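Residents' Forum – Sudthorpe Building
Topic: Food parcels for the shared pantry – sealing, labeling and the work table
9 replies, 622 views

pantry_desk_sudthorpe
Posted June 1, 2020

Residents are asked to review the following before the next packing session in the second-floor common room. The pantry desk has received several questions about how parcels should be closed, and practice has varied between sessions.

1. Opened snack bags are not accepted. Sealed bags may be packed in any parcel.
2. Bottles are to be placed upright against the side of the box.
3. Cartons are closed with clear tape, one strip along the seam and one across it.
4. Scissors and tape are returned to the drawer under the window at the end of the session.
5. The table is to be covered while food is on it.

Comments on these points may be posted in this thread. They will be read before the final version goes up on the notice board.

H. Ticona
Pantry desk

unit_1146
With respect to point 3, I would ask the desk to reconsider. One strip across the seam is sufficient for a small carton. The parcels I received in April had so much tape on them that I needed a kitchen knife to open them. My mother, who has limited strength in her hands, was not able to open hers at all.

brurkska_row
I must disagree with the previous post. Parcels for the Brurkska side are carried down two flights and across the yard. A carton with a single strip opened on the stairs in April and a bottle of cooking oil was lost. I would support the rule as written.

unit_1146
The carton in question was overfilled, as was acknowledged at the time. More tape does not correct that. If the desk is concerned about weight, the desk should set a weight.

pantry_desk_sudthorpe
The desk will consider a weight limit. In the meantime residents may fold the end of each strip under itself to make a tab. This would meet the concern raised by unit_1146 without changing the number of strips.

a_policarpio
I have no objection to the tab. I do wish to raise point 5. The rule says "covered" and does not say with what. Two sessions were held with newspaper, and the print came off on the bread. A proper cloth should be specified, and one resident should be responsible for washing it.

Alfredo Policarpio, unit 960

vumport_view
Seconded. I would also ask that the cloth not be plain white. It shows every mark and has to be replaced constantly.

pantry_desk_sudthorpe
The table covering is now settled as far as the desk is concerned. The printed cloth will be used at all sessions, over the padded cover, and will go home for washing with whoever closes the room. The berry and leaf pattern meets the request that it not be plain white. Items waiting to be packed should be kept along one edge, as they are with the yellow-capped bottle and the snack bags, so that the middle stays free for the tape and the orange-handled scissors. Residents who bring their own scissors are asked to mark them. 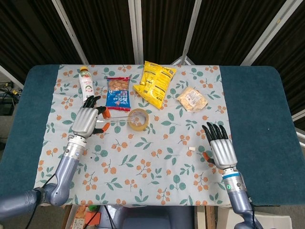
unit_1146
The arrangement is acceptable to me. I would note that the two snack bags and the clear package with the white label are very different in how much pressure they can take. The rules do not mention packing order. Soft items were placed under cans in my last parcel.

brurkska_row
On this point I agree with unit_1146. Cans and jars at the bottom, bags on top. I had assumed that this was understood, but evidently it should be written down.

a_policarpio
A practical question for the desk. The Sundaram store on the corner sells cartons in bundles and gave us a price for 1000 last year. We used some 960 of them. Is the same quantity to be ordered again, or will the smaller parcels reduce it? I can take the order form over myself, but I need the number in writing.

pantry_desk_sudthorpe
Thank you to all who have responded. Packing order will be added as point 6, with cans and jars at the bottom. The tab on the tape will be added to point 3. The carton order remains at 1000, and Mr. Policarpio may treat this post as written confirmation. The weight limit is still under discussion and comments on it are welcome, preferably with the weight of an actual parcel.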